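Two weeks in Brulldale, and what I'd do differently

So we finally did it. After a year of staring at the same four walls we booked a holiday house, packed the car with far too many sweaters and drove up to Brulldale for two weeks. A few of you asked for the details (hi, Narnham book club!), so I'm writing it all down while I still remember where the good bakery was.

Finding the house

I'd been looking at rentals since before Christmas. I know some people enjoy that part, but I get tired after the fifth listing with a "cozy sleeping nook" that turns out to be a mattress under the stairs. We wanted two real bedrooms, a bathtub, and a kitchen where two people can stand up at the same time. My husband also wanted a fireplace. I wanted him to stop talking about the fireplace.

The one we took belongs to a man called Helmut Lenz, who rents it out himself and answers his messages in full paragraphs, with greetings. I liked him right away. It was 128 a night, with a cleaning fee on top, and he knocked one night off because we stayed past the second weekend. Bedding was included, towels weren't. I read that line twice and still forgot the towels.

Getting there

The last stretch is slow. You leave the main road at Teuber and after that it's all bends and tractors, and the phone signal comes and goes as it pleases. Save the directions before you set off! We hadn't, and we ended up in a farmyard being studied by a very serious dog.

Helmut's key box is to the left of the side door, not the front door. It's in his instructions, in bold, and I still stood at the front door in the rain pressing on a bit of harmless wall.

The house itself

It's a plain little place from the outside and much nicer once you're in. Downstairs there's one long room with the kitchen at the back. The sofa is the deep kind you fall into and then need help getting out of. Upstairs you get the two bedrooms, ours facing the valley and the other one facing the lane, where my sister slept when she came for the second week. She says the lane side is quieter. I say the valley side has the morning sun, and I'm not swapping.

The kitchen was better stocked than mine at home. Sharp knives, a big soup pot, a colander with all its feet. No scales, though, so if you're a baker bring your own. I made banana bread by guesswork and we ate it with spoons.

My one real complaint is the heating. It runs on a timer that Helmut sets, and it switches off at 8 in the evening, just when you want it most. I wrote to him on the second night and he explained how to override it (hold the lower button down until the light blinks). After that we were toasty, and my husband got to play with his fireplace anyway.
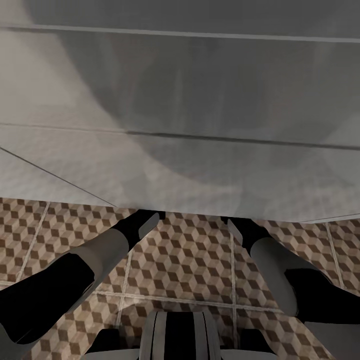
What we did all day

Not much, and it was heaven. There's a path that starts behind the church and goes around the reservoir, seven miles if you do the whole loop. We did the whole loop once and the first bit of it every morning after that. Wear boots – the far side is mud from start to finish.

The bakery is on the little square, and you want to be there early for the seeded rolls. Next to it is a shop that sells everything from lamp oil to birthday cards. The owner, Bernd Wendt, sold us towels. He didn't laugh, but I think he wanted to.

One afternoon we drove over to Skimura, the garden with the stone terraces that everybody recommends. It was pretty, but most of the beds were still bare and the tearoom only did takeout. I'd go again in May, when the rhododendrons are meant to be out. If you're only in the area for a weekend, I'd skip it and stay by the water.

Would we go back?

Yes, and we've already asked. Helmut is holding a week for us in the fall, same price, and this time my sister is coming for all of it and has claimed the lane room in writing.

Things I'm packing next time: towels, kitchen scales, slippers (those stairs are cold), the good coffee and a proper paper map. Things I'm leaving at home: the yoga mat, three of the sweaters, and the 1,000-piece puzzle we never even opened.

If you want Helmut's contact details, leave me a comment and I'll pass them on. Just please don't take our week!

Posted March 2021 in Trips and days out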